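Aug 26, 2019

Bank holiday baking, then! I've had a bag of ground almonds sitting in the cupboard since February and today I finally did something with it (a dairy-free lemon and almond cake, if you don't count the butter I nearly put in out of habit). The recipe was on the back of a Larnel baking spread tub, only I'd run out of their spread, so I used the Asent sunflower one that's always on offer. It's softer than I'd like and the mixture looked a bit split, but I carried on and spooned it all into the tin anyway.

It said 60 minutes. I had a poke at it with a skewer at the end and it still came out gooey, so back in it went with some foil over the top, and I sat on the kitchen floor with a cup of tea and read the paper. 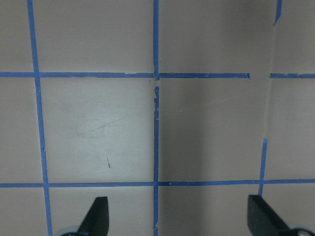 Anyway, four lemons is too many! I love a sharp cake but my mouth was properly tingling. Next time I'll use three and put a bit more sugar in the drizzle, and maybe try oat cream on the side, the one from Friesen Stores that whips up if you chill it overnight. I had two slices, wrapped the rest up for the freezer and then went back and had another sliver off the end.

Need more icing sugar and baking paper.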